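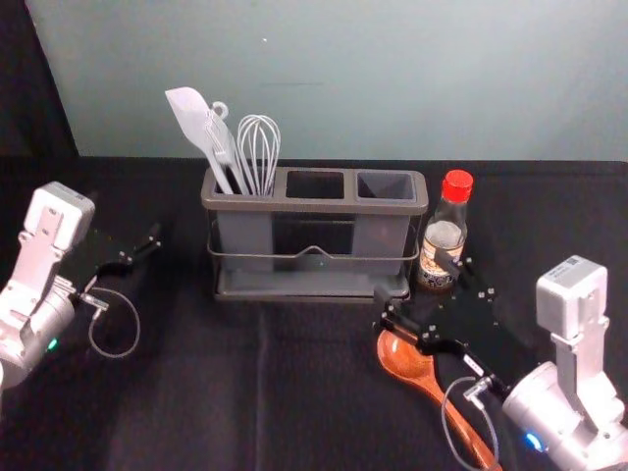
Monday catch-up on the utensil task. I took the notes again, so please shout if I've put words in your mouth. We met at the bench instead of upstairs because Birgit Strobel wanted to argue about the starting layout with it in front of her, and I think that was the right call. For anyone who missed the last one: we're gathering teleoperated examples of kitchen tidying for the Plevov policy, and this batch is all about the long wooden spoon going from the cloth into the caddy. The spatula, the whisk and the other utensil share the left compartment at the start, the other two are empty, and the sauce bottle stands just to the right. Birgit's point was that the bottle is the interesting bit. With it that close to the caddy the right arm has to mind where it's going, and the operators all do it differently.

Minutes of last time were agreed, apart from one correction. I'd written that the Lacerda pilots would use the same cloth as us. They won't, they're using whatever their table comes with. Sorry!

Where we are with the count. We have 83 good episodes in the batch. I read through the reject notes and 7 were thrown out, mostly for operators pausing halfway to think, and a couple for the spoon being let go too high above the compartment. Birgit asked whether the pauses matter that much. I said I'd rather leave them out for now, as the last model learned to stop and hover in mid-air like it had forgotten what it came in for, and we all remember sitting through that demo. She's happy with that so long as we keep the files somewhere and don't bin them. Agreed, and I'll make a folder.

Next we had a long chat about which compartment counts as a success. The instruction text says "put the spoon in the caddy" and nothing more, so strictly the middle one and the right one are both fine, and so is squeezing it in with the others. But the operators have drifted into nearly always using the right one. It's quicker with the right arm, I get it, I do it myself. Birgit would like the next lot split evenly between the middle and the right, with the choice printed on the operator's sheet before the episode starts — no picking on the fly.
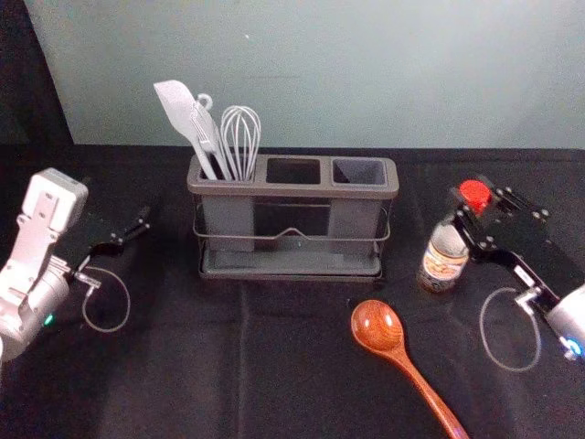 I wasn't keen on adding the compartment to the spoken instruction as well, and we went round and round on it for a good while. My worry is that we end up with two sorts of examples that don't mix nicely. Birgit's view is that you can always blur a precise instruction later, whereas you can't get the precision back if it was never written down. Fair enough, she won that one. So from the next batch the label says which compartment, and we write a plain version next to it.

Spoon position. We've been putting it down with the bowl towards the bottle and the handle running off to the near right, and I admit we've got lazy about moving it. Six starting positions are now agreed, two of them over on the left so that the left arm gets some proper work. At the moment it mostly sits there with its fingers open. Birgit will mark up the positions on a paper sheet that we lay down and take away before recording. No tape on the cloth please, the model will only go and learn the tape.

Wrist views. I brought up a few stills on the laptop, as the Skavent people had asked whether they could train on the wrist views alone and save themselves some storage. We both think it's a bad idea for this task. You can get a lovely look at the fingers and the side of the caddy, but there are moments when the spoon isn't in view at all, and then the poor thing is guessing. I'll write back and say so, a bit more politely than that. They're welcome to try it on the finished batch if they like.
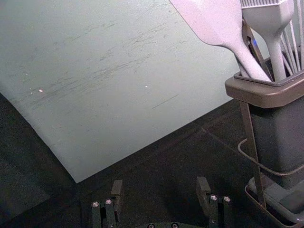
Wrist view, utensil holder to the right of the gripper.

Birgit also wants us to look at how dark the cloth comes out from down there. Black fingers over a dark surface, and she reckons the edges get lost. I could see them well enough myself but I was leaning right into the screen. We'll try one session with a lighter cloth and compare, and we'll keep it as its own batch so it doesn't get muddled up with this one.

Operator sheets. The current one is too long and people skip the second page, me included. I'm cutting it down to a single side: starting position, compartment, instruction, tick box for keep or reject, and a line for comments. Birgit asked for the comments line to be bigger. Fine.

Wurwood have asked for a sample of the data before they decide on joining in. We're happy to send a handful of episodes once the new labels are in, and not before, or we'll be explaining the old ones for weeks.

Who's doing what:
Me — reject folder, shorter operator sheet, reply to Skavent.
Birgit — paper sheet with the six positions, even split of compartments, finding a lighter cloth.
Both of us — go through the new labels together before anything goes to Wurwood.

Any other business: the chair at the operator station still sinks. Birgit has asked for a new one and been told to ask again in October. Next meeting is the same time, at the bench again if everybody's happy with that, and I'll bring the new sheet with me.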